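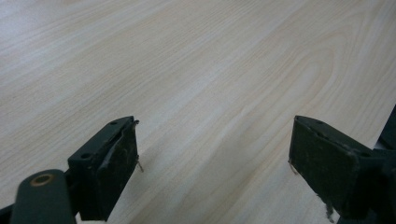
Abb. 4-1: Handgreifer in Grundstellung über der Tischplatte, Finger geöffnet. Beläge mit deutlichen Gebrauchsspuren, am linken Belag ein abstehender Faden.

4 Inbetriebnahme am Küchentisch

Dieses Kapitel setzt voraus, dass der Handgreifer Pasasier nach Kapitel 3 montiert und geladen ist und dass Sie noch daran glauben, eines Tages nie wieder einen Tisch abräumen zu müssen. Beides lässt sich jederzeit wiederherstellen, das Erste allerdings schneller.

4.1 Was das System kann und was nicht

Sie führen den Greifer von Hand, die Software Hokine zeichnet Ihre Bewegungen auf, und aus genügend Aufzeichnungen lernt später ein Arm, dieselbe Arbeit allein zu erledigen. Das Wort »später« steht in diesem Satz mit voller Absicht.

Nach dem derzeitigen Stand der Software gilt:

Becher von A nach B stellen: zuverlässig, sofern A und B sich nicht verändern.
Besteck einsammeln: Löffel ja, Gabeln meistens, Messer bitte selbst.
Geschirrtuch falten: Ein Vorgang dauert 14 Minuten. Das Ergebnis ist ein Geschirrtuch.
Krümel wegwischen: in Vorbereitung.
Tisch decken für Gäste: siehe Abschnitt »Krümel«.

Wer den Greifer gekauft hat, um Hausarbeit zu sparen, macht in den ersten Wochen mehr davon als vorher, weil jeder Handgriff viele Male vorgeführt werden muss. Die Erfahrung zeigt, dass der Tisch in dieser Zeit ungewöhnlich oft abgeräumt wird. Vom Gerät stammt davon wenig.

4.2 Beläge prüfen

Auf der Innenseite jedes Fingers sitzt ein rechteckiger, dunkler Belag. Er nimmt Reibung auf und leider auch alles andere, was auf einem Tisch vorkommt. Abb. 4-1 zeigt Beläge mit Flusen, aufgerauten Stellen und ausgefransten Rändern.

1. Schalten Sie den Greifer aus.
2. Öffnen Sie die Finger vollständig.
3. Entfernen Sie Staub und Flusen mit einem Streifen Klebeband. Nicht reiben.
4. Schneiden Sie abstehende Fäden mit einer kleinen Schere kurz ab.
5. Schließen Sie die Finger langsam von Hand und prüfen Sie, ob die Beläge flächig aufeinanderliegen.
6. Tauschen Sie einen Belag aus, sobald sich an seinem Rand Material löst. Tauschen Sie immer beide.

VORSICHT: Ziehen Sie niemals an einem losen Faden. Er ist länger, als er aussieht, und hängt fast immer an dem Teil, den Sie noch brauchen.

Hinweis: Die Beläge sind nicht für die Spülmaschine geeignet. Diese Zeile wurde in der Januar-Ausgabe der Anleitung ergänzt. Wir danken den Einsendern der Fotos.

4.3 Arbeitsfläche vorbereiten

1. Räumen Sie den Tisch leer. Ja, Sie. Das System lernt das Abräumen erst ab Kapitel 6.
2. Wischen Sie die Platte ab und lassen Sie sie trocknen.
3. Entfernen Sie Tischdecken und Sets. Eine verrutschende Unterlage wird von Hokine als Bewegung des Greifers gedeutet, und der Arm verrutscht dann später aus Überzeugung mit.
4. Sorgen Sie für gleichmäßiges Licht. Ein heller Fleck auf der einen Seite und eine dunklere Zone auf der anderen sind für Menschen ein Nachmittag, für die Software ein neuer Tisch.
5. Halten Sie den Greifer mit offenen Fingern über die Platte. Zwischen den Belägen muss freie Tischfläche zu sehen sein.

Hinweis: Holzmaserung ist erwünscht. An den Linien orientiert sich die Lageerkennung gut, an einer einfarbig weißen Platte schlecht. Ältere Softwarestände halten auffällige Ovale in der Maserung gelegentlich für Teller. Brechen Sie den Versuch ab, wenn der Arm beginnt, sie abzuräumen.

4.4 Erste Aufzeichnung

1. Stellen Sie einen leeren Becher auf den Tisch.
2. Starten Sie Hokine und wählen Sie »Neue Aufgabe«.
3. Warten Sie 3 Sekunden, ohne den Greifer zu bewegen.
4. Greifen Sie den Becher, heben Sie ihn an und stellen Sie ihn an anderer Stelle ab.
5. Öffnen Sie die Finger ganz, bevor Sie die Hand zurückziehen.
6. Wiederholen Sie den Vorgang, bis 17 gültige Durchgänge gespeichert sind.

VORSICHT: Kommentieren Sie misslungene Durchgänge nach Belieben, aber schütteln Sie dabei nicht den Greifer. Das Mikrofon ist aus, der Lagesensor nicht.

4.5 Störungen

Becher rutscht: Beläge reinigen, siehe 4.2.
Becher kippt: tiefer greifen.
Becher voll: Punkt 1 in Abschnitt 4.4 noch einmal lesen.
Software meldet »Kein Tisch gefunden«: Licht prüfen, danach Tisch prüfen.
Finger schließen ungleich: Schrauben an der Oberseite beider Finger kontrollieren. Bleibt der Fehler, Gerät an die Werkstatt Sotelo senden, zu Händen Leidy Llanos, bitte ohne Becher.

Weiter mit Kapitel 5: Der zweite Becher.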